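Looking After Soccer Cleats Through a Wet Season

3 min read

Most cleats wear out from being left in a bag. If you play or coach through the winter, ten minutes after each match will get a second season out of a pair.

Knock the soles together outside before the mud sets. Pick out what is left between the studs with an old butter knife or a wooden skewer, then go over the plate with a stiff brush and cold water. Keep the brush off the uppers. A damp cloth with a drop of dish soap is enough for those.

Take out the insoles and laces. Laces can go in the wash in an old sock with a knot in the top. Insoles should be wiped and stood on edge overnight.

Stuff the cleats with newspaper and change it after an hour, then again before bed. Don't put them on a radiator or in the dryer. Heat softens the glue and the sole starts to lift at the toe, usually on the side you kick with. 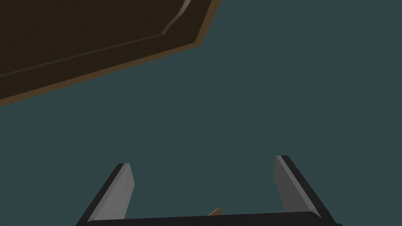 If the toe has already lifted, clean both faces with rubbing alcohol and let them dry. Spread a thin coat of flexible shoe glue, press together and wrap tightly with tape. Leave it a full day. Superglue sets hard and cracks the first time the sole bends.

For screw-in studs, put a little petroleum jelly on the threads when you fit them. We had 38 pairs come through the Clenby under-14s box last December and the seized studs were nearly all ones that had gone in dry. A stuck stud will often turn after a soak in warm water - use the proper wrench, as pliers chew the edges.

Leather uppers want conditioner once a month. Synthetic ones don't need it.

Omid Parsa

Related
Getting grass stains out of white shorts
Patching a goal net with garden twine
Drying goalkeeper gloves without the smell

Contact | Copyright Holtley Home & Kit | Back to top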